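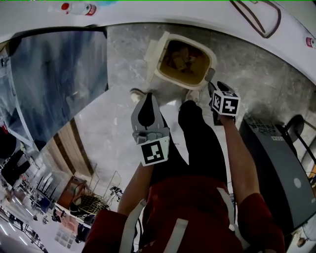
*Der cremefarbene Eimer auf dem Marmorboden, zerknülltes Papier darin*

Also, mit dem Eimer fing es an. Ich hatte mir für den Nachmittag wirklich nur vorgenommen, den Müll aus dem Salon zu bringen, mehr stand nicht auf dem Zettel, und der Zettel lag vermutlich auch schon drin. Im Salon Clammont landet früher oder später alles im Papier: Rechnungen, Einkaufslisten, die Einwickelbögen von den Lieferungen aus Coddale, die so schön braun sind und so furchtbar knistern. Meine Tante hat den Laden 14 Jahre lang geführt und in dieser Zeit, glaube ich, kein einziges Mal den Eimer geleert, bevor der Deckel hochstand. Jetzt führe ich ihn, und ich mache es genauso. Man erbt ja nicht nur die Möbel.

Ich ziehe das Ding also ein Stück über den Marmor, es kippt ein bisschen, und zwischen dem braunen Papier rutscht etwas Helles nach unten. Ein Umschlag! Ich habe ihn nur ganz kurz gesehen, eine Ecke mit einer Zahl drauf, 208, und dann war er weg, irgendwo unter dem Krümelkram.

Man muss dazu wissen, dass 208 die Nummer von dem Schließfach in Lorkamgate war. Am Bahnhof, zweite Reihe von unten, immer klemmte die Tür. Als Kind durfte ich den Schlüssel halten, während meine Tante mit der Schulter dagegendrückte und schimpfte. Was drin war, habe ich nie zu sehen bekommen. »Papiere«, sagte sie, und dann gab es ein Rosinenbrötchen, damit ich nicht weiterfragte. (Hat funktioniert. Ich war sehr bestechlich.)

Ich stand also da und überlegte, ob ich das ganze Papier einfach auf den Boden kippen soll. Der war frisch gewischt, das tat mir schon leid. Andererseits wollte um sechs die Kundin aus der Henao kommen, die mit den vielen Terminen und der wenigen Geduld, und bis dahin musste der Salon aussehen wie ein Salon. Ich kippte trotzdem.

Was da alles herauskam! Zettel mit Telefonnummern ohne Namen. Eine halbe Preisliste. Ein Bogen, auf dem jemand ausgerechnet hatte, was ein neuer Hocker kostet, durchgestrichen, neu gerechnet, wieder durchgestrichen, und am Ende stand da 787 mit drei Fragezeichen. Ich weiß noch, wie wir den dann doch nicht gekauft haben und der alte schwarze geblieben ist. Ich strich jeden Bogen glatt und legte ihn auf einen Stapel, und der Stapel wurde immer höher, und ich vergaß völlig, auf die Uhr zu schauen.

Der Umschlag lag ganz zuunterst, natürlich. Zugeklebt. Die Schrift war die meiner Tante, diese steile, ungeduldige Schrift, und es war gar keine 208. Es war eine 201, die letzte Ziffer war nur verschmiert. 201 war unsere alte Hausnummer.

Ich setzte mich auf den Hocker und hielt ihn eine Weile in der Hand. Wie er in den Müll gekommen ist, kann ich mir bis heute nicht erklären, vielleicht ist er beim Ausräumen mit dem Packpapier hineingerutscht, vielleicht habe ich ihn am Morgen selbst hineingestopft, ich gucke ja nie hin. Draußen hupte jemand. Die Kundin war zu früh dran, zwanzig Minuten mindestens, und der ganze Boden lag voll mit braunem Papier.

Ich habe den Umschlag in die Hosentasche gesteckt, mit beiden Armen alles zurück in den Eimer geschaufelt und den Deckel zugedrückt. Er ist sofort wieder aufgegangen.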